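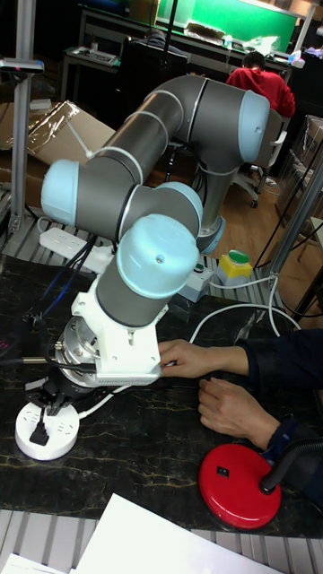
Natnael Weldu reckons we have to stop calling it a good start and start calling it a season. He said it on the walk back from the ground tonight, scarf up to his nose, and then said it again at the bus stop in case I'd missed it. I hadn't! I've been thinking the same thing since the second goal went in and I'm too wound up to sleep, so out comes the notebook.

28th October. Nekwood 3, Derkis 2.

I want to get it all down while I can still hear it. Derkis came to us unbeaten away from home, with that big back line everyone's been going on about, and for the first twenty minutes I thought we were in for a long evening. They scored from a corner, a scrappy one, the kind where four people fall over and the ball rolls in off a shin. Away end bouncing. The man in front of me folded his program in half, then in half again, and sat on it.

And then we just started playing. I don't know how else to put it. Přemysl Koubek dropped ten yards deeper to get on the ball and suddenly there was room everywhere. He's thirty-four and runs like he's carrying groceries, and I wouldn't swap him for anyone in the league. The equalizer was all him – one touch to kill it, one look up, and a pass between the center back and the full back that I honest to goodness did not see until it was through. Sugiyama took it wide of the keeper and rolled it in with his left. His left! He hasn't scored with his left since he signed.

1–1 at the break. Pie was cold in the middle. Natnael gave me half his tea.

Second half I have in pieces. Sugiyama again, header, near post, six minutes in. He isn't tall and he had no business winning it. Then a long spell where we should have put it away and didn't, hit the bar once, had one cleared off the line, and I got that feeling in my stomach. Sure enough Derkis broke and it was 2–2 with a quarter of an hour left. Good goal too, I have to say. Their winger ran half the length of the field and kept his head.

Old Nekwood would have settled. I've watched old Nekwood settle for eleven years. We'd have brought on another defender, kicked it into the parking lot, clapped each other off. Tonight the manager took a defender off and sent on the kid from the youth side, who looks about fifteen from where I sit and plays like nobody has told him what the score is. First thing he did was try to nutmeg somebody. Second thing he did was win the free kick.

Koubek over the ball. Everyone in our stand knew he was going to float it to the far post, because he always floats it to the far post, and so did the Derkis keeper, who took one little step that way. Koubek hit it low to the near side. I was watching the step and I missed the ball going in. I only knew from the noise. I've seen it since on Natnael's phone, nine or ten times, and it's better every time.

I lost a glove. I hugged a woman I've never spoken to in all the seasons she's sat behind us, and now we know each other's names (hers is Carol, she brings mints).

They gave the attendance out near the end, 3712, and there was a cheer for that as well. I can remember nights when you could hear the goalkeepers arguing with themselves. The whole corner by the scoreboard was full, kids hanging over the rail, and the drum that usually gives up after half an hour went right through to the whistle and on after it.

So, the table. Natnael had it worked out before we were through the gates. We're third. Enurgate top, Derkis second, and both of them have played more games than we have. If we win the one in hand we go above Derkis. I told him not to say that part out loud. He said it louder.

Now the arguing starts, of course. He thinks we can stay with Enurgate all the way to spring. I think it depends on whether Koubek's knee lasts and whether we can get through December, which is a horrible month for us, nearly all of it away and a trip to Enurgate stuck in the middle. We've never won there in my time. We drew once, in fog, and there are people who say they saw the goal and I don't believe any of them. Squad's thin at left back too. If he picks up one more yellow we're playing a midfielder there and praying.

But I do keep coming back to how they looked at 2–2. No one had their hands on their hips. The captain ran, really ran, to get the ball out of the net and put it on the center spot, and the others were already back in their places waiting for him. I don't remember seeing that from us before. Natnael says that's what he means by calling it a season, and fine, I'll give him that one.

Things to remember: the roar when Sugiyama got up for the header. Koubek going round all four sides afterward, by himself, clapping over his head. The steward by our gate trying to look neutral and failing. The Derkis fans staying to applaud their own, which they deserved.

Bus was late and I didn't mind a bit. We stood and sang the Koubek song with people from three different stands, getting the second verse wrong in three different ways. My voice has gone. I have to be on the phones at work by nine, so that'll be a treat for the customers.

Need to ring Dad first thing, he only had the radio and he says they cut to the news right before the free kick. And get Enurgate tickets sorted early this time – Natnael wants to go by train and stay over, I said let's see what it costs. We're going, though. Must find that glove.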